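Review: The Kofler Study Edition of The House of the Seven Gables

I teach an evening literature class for adults, and every year I have to pick one edition of each novel and tell everyone to buy it. For Hawthorne's The House of the Seven Gables I had been using an old paperback that has gone out of print, so in April I bought the Kofler Study Edition and used it with a group of 15 readers over one term. What follows is based on that term and on reading the whole thing myself, notes included.

The edition is edited by Muthoni Simiyu, with a long introduction and a set of discussion questions by Keegan Thibodeau. It comes as a paperback only. The novel itself takes up 251 pages, the introduction is short of 30, and the notes are at the back.

The text

The text is clean. I found two small typos, both in the chapter where Phoebe first looks after the shop, and neither changes the sense. Spelling has been left mostly as it was in the nineteenth century, with a note on the first use of anything that might trip up a modern reader. Hawthorne's preface is included, where he explains why he calls the book a romance and not a novel. Some cheap editions drop it, and a class can't do much with this book without it.

The type is a good size. The margins are narrow on the inside edge, so if you write in your books you will end up writing on the outside only. Several people in my group complained about this and one switched to sticky notes.

The introduction

Thibodeau's introduction covers the Pyncheon and Maule families, the land claim, and the idea that the wrongs of one generation pass to the next. It is written in ordinary language and does not assume you have read any criticism. He gives away the ending on the third page with no warning, so I told everyone to leave it until last. Most of them did.

His best section is on the rooms. He argues that you can follow Hepzibah's state of mind by where she is standing: upstairs with her door closed, on the stairs, behind the counter of the cent shop. The house is hard to picture from Hawthorne's descriptions alone, and Thibodeau is patient about going through who can see whom and from where. He spends two full pages on doorways, and on how often somebody in this book stops at one before going in. I have used that idea in class since and it gets people talking.
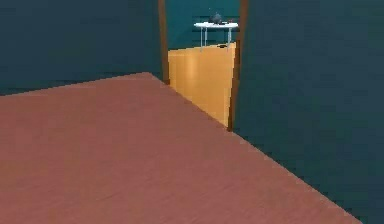 Reddish-brown floor, dark teal wall and an open doorway.

He is weaker on Holgrave. The daguerreotypes get one paragraph, and the question of why a man with such radical opinions ends up praising a stone house at the end gets one sentence. That is the point my group argued over longest, and we got no help from the book.

The notes

Simiyu has written 90 notes, and most are the right length. The ones on the shop are especially useful – what a cent would buy, why a woman of Hepzibah's class would be ashamed to take one, what the gingerbread figures were. She also keeps track of repeated images, so when the well or the portrait of the Colonel comes up again, a note sends you back to the earlier passage.

The notes are numbered straight through from the first chapter to the last, but the running heads in the notes section don't give page numbers from the novel. If you lose your place you have to go looking. My old Wornon paperback put the notes at the bottom of the page, and I miss that.

Note 61, on mesmerism, is the longest, and it runs on well past what a reader needs for the Alice Pyncheon chapter. I would have cut it in half.

The discussion questions

There is a set at the end of each chapter. They are uneven. The early ones mostly ask you to find facts, and an adult group will be bored by them. From the middle of the book on they improve. The set for the chapter where Judge Pyncheon sits alone in his chair is very good, and asks why the narrator keeps talking to a man who can't answer and whether we are meant to enjoy it. We spent a whole evening on that and didn't get to the next chapter.

I would have liked them gathered at the back. As it is, the question often hints at what is coming, and it is hard not to read it.

How it compares

The other edition I considered was the Plorncombe, which has a chronology and a longer reading list. It is heavier and the introduction is aimed at graduate students. The Holell pocket edition is the cheapest, with no notes at all. It would be fine for somebody reading for pleasure who doesn't mind skipping over the odd reference.

Binding

Mine has held up through one term of being opened flat on a desk. The spine is creased but no pages have come loose. The cover picks up fingerprints and the corners have started to curl.

Would I buy it again

Yes, for a class. The notes alone are worth it, and the pages on the rooms gave me a better way into the book than I had before. If you already own a decent annotated copy I wouldn't replace it. I have put the Kofler on next term's list, with a line telling people to skip the introduction until they have finished.

Four stars out of five.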